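Search this encyclopedia Go
Last updated in March by the Gevulus editorial desk

Plerevex grid offset fault

The Plerevex grid offset fault was a calibration failure in a two-armed tabletop robot run by the Kazmi laboratory. It caused the left arm to close its gripper beside objects instead of over them. The fault was traced to the Clolero alignment routine, which used tape lines on the work surface as fixed reference marks.

The station was used for table-setting tasks with plates, trays and play food. Both arms shared one set of coordinates, and each cell of the taped grid had its own entry in the calibration file.
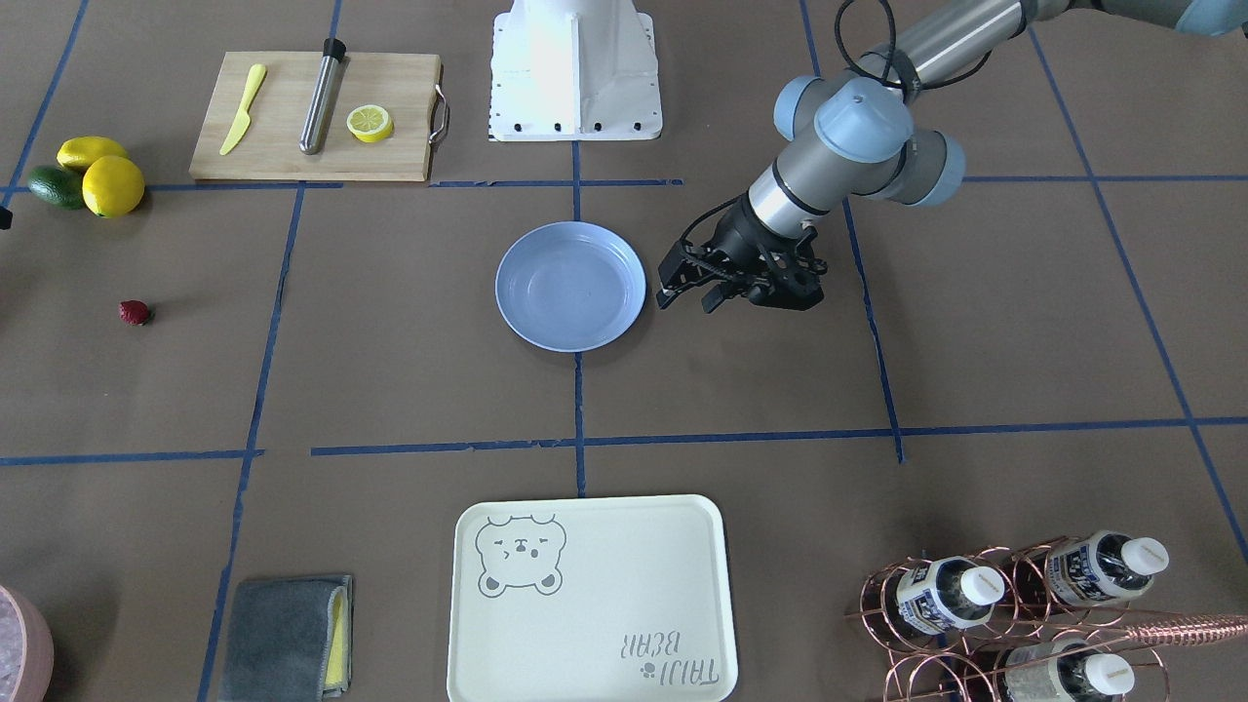
Discovery

The fault was first recorded in January, during a run of 400 grasp attempts. Only 318 succeeded. Most of the failures fell in cells next to a crossing, and the gripper twice pressed down on the rim of a plate - the force limit stopped the arm both times. 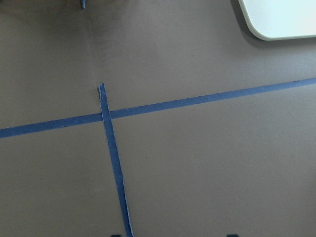

Clolero located each crossing by fitting a straight line to either side of a strip and taking the point where the center lines met. The method assumed clean edges. Hand-torn tape, with a ragged end and frayed white nicks along its sides like the upright strip at this crossing, gave the routine several possible borders to choose from. Its choice could change between runs, and the stored position moved with it.

Correction

The laboratory revised the routine to reject any crossing whose fitted edges differed by more than 2 millimeters. A rejected crossing 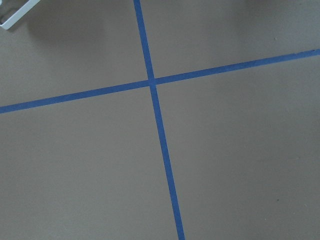
was left out of the file until an operator had measured it by hand. Arm speed was reduced near unconfirmed cells. A later series of 980 attempts produced no contact stops - the speed limit has been kept in place.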